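Teaching by demonstration (robotics)

Teaching by demonstration is a way of getting a robot to do a job by showing it the job. A person either takes hold of the arm and moves it through the motions, or drives it from a distance with a second arm, a hand controller or a glove. The robot records its joint positions and camera views along the way, and a learning program then tries to find the pattern that all the recordings share.

Hand guiding

Guiding by hand, also called kinesthetic teaching, is the older and simpler of the two methods. The teacher feels the weight of the arm and the push of the table directly, and a newcomer can record a usable motion on the first morning. The drawback is that the teacher's own hands and sleeves get into the camera views, and moving two arms at once is very hard for one person.

Remote control

In remote control, or teleoperation, the teacher stands back and works a leader device while the robot follows. It takes more practice, but the recordings show only what the robot itself will see later on, and two-armed jobs become possible. The Siltach leader arm, built in Bosville by a small group under Tainá Caldeira, copies the joints of the follower one for one – a wonderfully direct arrangement, and one that beginners take to quickly.

Cloth as a test

Cloth is a favorite subject, and a fascinating one. A mug keeps its shape wherever it is set down, but a shirt almost never lies the same way twice. The Moreira set, put together by Custódio Carrilho, holds 4,000 recordings of cloth handling, of which 2,000 were made by remote control. Each is tagged with the kind of fabric and the teacher's level of practice.

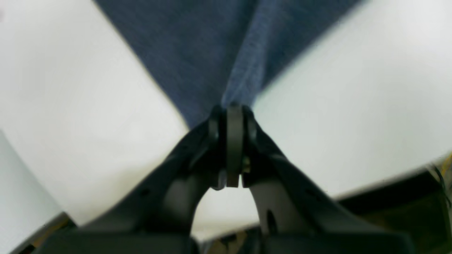

Blue-gray fabric at the gripper, seen from the wrist camera.

Wrist cameras are especially useful in this work. A fold that looks flat from across the room shows up close as a ridge, with the gripper right beside it.

Known problems

Teachers differ. One pauses before every grasp, another sweeps straight in, and a program trained on both may hesitate halfway. The Vulwood method deals with this by having each teacher record 32 practice runs that are thrown away before any are kept.

See also: Leader arm; Motion recording; Wrist camera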